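Clolteck Bin Placement Study: Gallery
Wornov Lab, Handling and Perception Group
Posted Saturday, July 20, 2024

Most published work on robotic bin placement reports a single success rate. This figure hides where the errors come from. Our study separates three sources: the pose estimate of the bin, the planned path through the rack, and the release of the part. The method, called Tefera, re-estimates the bin pose from the head camera shortly before release and corrects only the last part of the motion. The earlier part of the path is left as planned.

The baseline is the Voltura planner with a fixed rack model, measured once at the start of each session. Both methods used the same arm, the same parts and the same order of target bins.

Results in short

Each method was run in 14 sessions of 30 placements. A placement counts as good if the part comes to rest on the floor of the target bin and the bin has not been moved more than 11 mm. The baseline met both conditions in 371 of 420 placements. Tefera met them in 402 of 420. Most of the gain came from bins that were tilted or had shifted on the rack. For bins sitting square to the rails, the two methods could not be told apart.

Planning time did not change. The late correction added some 3 percent to the total cycle.

Known limits

Polished tubing is hard on depth sensing. Mirror reflections of a bin in a rail can produce a second, false rim, and the rim detector will sometimes accept it. We reject candidates that lie outside the shelf volume given by the rack model, but a false rim inside that volume still passes. Overlapping bins of one color cause a related error, in which the near rim of one crate is joined to the far rim of another. Tests with matte tape on the uprights are planned for August.

Parts were limited to small rigid shapes. Soft or bagged items were not tested. Bins were empty at the start of each session and were cleared by hand between sessions.

Rack and target bins

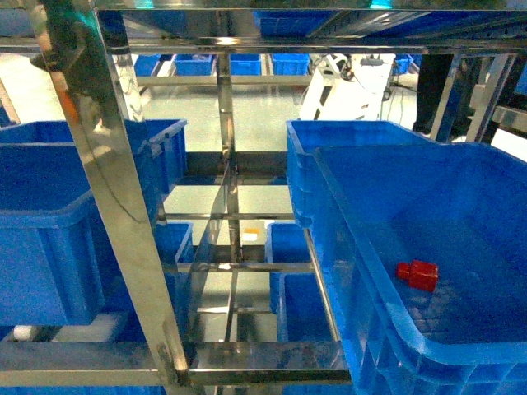 Red part on the floor of the near bin, with blue bins on steel tubing behind it. The rails carry reflections of the kind described under Known limits.

Magdolna Bodnár wrote in after reading the draft that the 11 mm limit is too generous for narrow shelves, where a bin pushed that far can block its neighbor. She asked for the results at a tighter limit and for the direction of each shift, and would not accept a mean without the spread.

The shift directions were logged and will be added to the results table. The limit itself was fixed before the first session and stays as it is for this study. A tighter one will be reported next to it, with the spread per session for both methods.

Session logs and the rack model are available from the group on request. Please state which rack dimensions you need, as the upper shelf was measured separately.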